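Imprimir | Enviar por correo electrónico

Lista de inspección previa: baño de prácticas
Proyecto de alumnos «Zernska», tarea de limpieza del lavabo
Revisa: Perrine Hoarau. Responsable del grupo: Miłosz Dudek
11 oct 2021

Marco «conforme», «no conforme» o «pendiente». Lo de «casi» que venía en la lista de agosto lo he quitado, porque acababa puesto en todas partes.

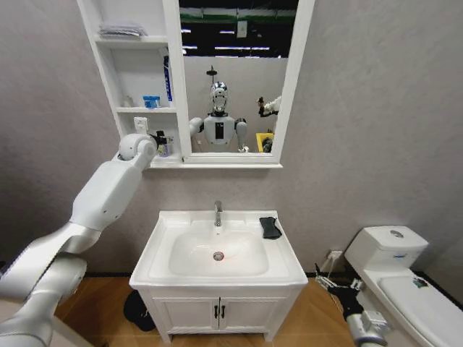
Tiempo de lectura: 2 minutos

1. Alcance de los brazos
1.1 Distancia entre la muñeca izquierda y el estante inferior del armario: NO CONFORME. El grupo dice que el brazo se para antes de tocar. Quiero ver el límite escrito en el programa, no oírlo de palabra. Mientras tanto, nada de frascos en ese estante con los brazos activos.
1.2 Pinza derecha junto al inodoro: PENDIENTE. La tarea es el lavabo. Dudek habla de «postura de reposo»; me parece una postura bastante rara para reposar.
1.3 Enchufe bajo, entre el mueble y el inodoro: PENDIENTE. Hay un cable conectado. Falta indicar en la ficha qué alimenta y quién lo desconecta.

2. Puerta y entorno
2.1 Puerta con manilla y llave en la cerradura: NO CONFORME. La llave se guarda fuera durante las pruebas. Ya lo pidió Benoît Collet y sigue sin hacerse.

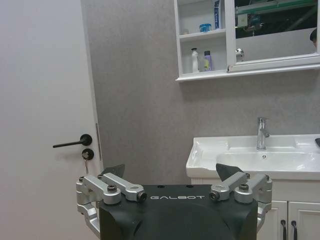

2.2 Nadie dentro del radio de giro con los motores en marcha: PENDIENTE. Me aseguran que se cumple siempre. No hay hoja de control, así que no lo firmo.
2.3 Suelo despejado: NO CONFORME. Hay un objeto oscuro junto al mueble. Retirar o fijar.

3. Objetos de la prueba
3.1 Frascos y tubos del armario: PENDIENTE. Falta la relación de contenidos. «Están vacíos» no es una relación.
3.2 Paño en la esquina derecha del lavabo: CONFORME en cuanto a posición inicial. Si cuelga del borde, se recoloca antes de arrancar. 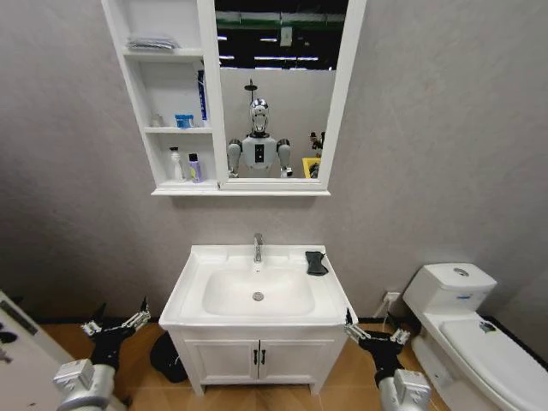 Foto: Aba Dramani / Taller Flenden

3.3 Puertas del mueble cerradas al iniciar: CONFORME.

4. Agarre y pasada
4.1 Paño sujeto entre los dedos de la pinza: CONFORME. Lo agarra, eso lo reconozco.
4.2 Fuerza contra la cerámica: PENDIENTE. El informe afirma que es «suave» y no trae ningún valor. Hace falta una medida, aunque sea con la báscula del taller. 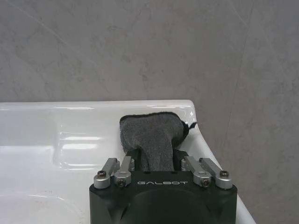

4.3 Etiqueta y ribete del paño: PENDIENTE. Un hilo suelto se mete en una articulación con mucha facilidad. Cortar la etiqueta o cambiar de paño.
4.4 Repeticiones: NO CONFORME. La memoria promete 20 pasadas seguidas sin intervención. En el cuaderno hay 4 anotadas, y en 2 de ellas alguien recolocó el paño a mano. Eso es intervención.

5. Parada de emergencia
5.1 Pulsador accesible desde la puerta: PENDIENTE. Probarlo conmigo delante, con el brazo en movimiento.
5.2 Persona asignada: Maxence Riviere. Que no sea también quien lleva el portátil.

Resultado: no se autoriza la demostración ante público. Las pruebas internas pueden seguir a velocidad reducida cuando estén resueltos 1.1, 2.1 y 2.3. Las correcciones se envían por escrito a P. Hoarau.

Documentos relacionados
- Ficha de riesgos del taller Flenden
- Memoria del proyecto Zernska (borrador)
- Lista de inspección: cocina de prácticas Jacquet
- Normas de la muestra estudiantil Cendgate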